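Slippery Food and a Slow Hand: What I Learned From One Semester of Sandwich Assembly

Final project report
Ga-eun Ki
November 12, 2020

So my project started with a tomato. I'd signed up for the manipulation class thinking I would stack blocks like everybody else, and then Prys Pugh (my lab partner for the first half, before he switched to the navigation group) bet me a coffee that our gripper couldn't pick up a slice of tomato and put it down in the same shape. He was right, and I bought the coffee. Then I spent the rest of the semester trying to find out why he was right!

The question I ended up with was pretty small. When a two-finger gripper handles soft, slippery food, does it help more to slow down the closing of the fingers, or to change the angle they come in at? Everybody I asked had an opinion. Waltraud Seidel, who graded our midterm demos, was sure it was speed. Nam-gil Ryu from the year above me said angle, and said it as if the matter was closed. I didn't find anyone who had tried both on the same food with the same hand, so that became the report.

My setup is called Flundska, which is a silly name that came from a typo in our first config file and then stuck to everything, including the folder this report lives in. It's one arm with a parallel gripper and a small camera on the wrist looking down between the fingers. I drove it by hand with a controller for the first batch of trials and then let a simple policy trained on those trials try by itself. The software for recording was Runditz, which the department already had on the lab machine. I didn't change anything in it except the folder names, and one time by accident the save path. That cost me an afternoon. 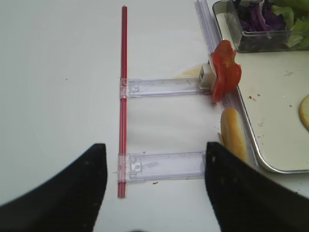 Food turned out to be a much messier thing to study than blocks. A block looks the same on the first trial and on the last one, but every ingredient I worked with had its own way of getting in trouble. Bread dents and then keeps the dent. Shredded cabbage comes up in a clump or doesn't come up at all. Tomato is the worst, and I mean that with love. A slice folds over on itself, and it will hang off the side of whatever it's lying against, like the one draped on the little white block by the clear rail, with the thick part hanging down. For a hand coming in from above, that slice has a folded edge at one end and a heavy end at the other, and the two need completely different grasps. From the wrist camera it's just a red shape. I started writing down "folded" or "flat" for every tomato trial after that, and I wish I had done it from the first day.

I ran 169 trials in total. Every trial was one ingredient, one try, no second chances. I counted it as a success if the piece got to the target in one piece and stayed there after the fingers opened. A tear was a failure even if both halves arrived (I argued with myself about this for a while, and in the end I decided I wouldn't want to eat it). There were 3 closing speeds, and for each speed I used a straight-down approach and a tilted one. I shuffled the order so I wouldn't get better at one condition just from practice.

The policy came after that. I only had 75 trials I trusted enough to train on, because I threw out everything where I had bumped the controller or moved the tray halfway through. Stellan Boström, our instructor, suggested I keep the bad ones too and label them, which would have been smarter, but by then I'd already deleted the labels. I trained for up to 3000 steps and stopped when the loss went flat. It's a small model and I'm not claiming anything fancy for it.

Now the results, and I'll start with the part that surprised me. For bread, speed hardly mattered. I could close the fingers quickly or slowly and the bun came up fine either way. Angle hardly mattered either, as long as I didn't come down on the very end. For tomato, slow was clearly better with the straight-down approach, so Waltraud was right about that. With the tilted approach, though, the difference between slow and medium mostly went away. My guess is that a tilted finger slides a little way under the edge before it squeezes, so the slice is already partly supported. I can't prove this from my data. I had no force sensor, only video.

Folded slices were bad in every condition. I think this is the most useful thing in the whole report, and it wasn't even in my plan. If I look only at flat slices, the tilted approach looks great. Mix the folded ones back in and it looks just okay. Anyone comparing grasps on food should probably report how the food was lying before the hand got there.

The policy did about what I did, including my bad habits. When I drive, I hesitate right above the food, and it learned to hesitate too. It would stop, hover, go down a bit, hover again. Nam-gil laughed at this for a good while and then told me his had done the same thing with laundry.

Some problems I want to be fair about. I was the only driver, so what I call "slow" and "tilted" is my slow and my tilted. I cut the tomatoes myself and I didn't measure how thick they were. My early notes don't say folded or flat, so for those trials I went back to the video and decided by eye, and a few I couldn't decide at all and left out of that comparison. I also never tested lettuce properly, even though it was in my proposal.

If I get to keep going in February, I'd like to borrow the softer fingertips from the Somboon project and run the tomato part again, flat and folded, with a second driver. Prys has offered. He wants another coffee out of it.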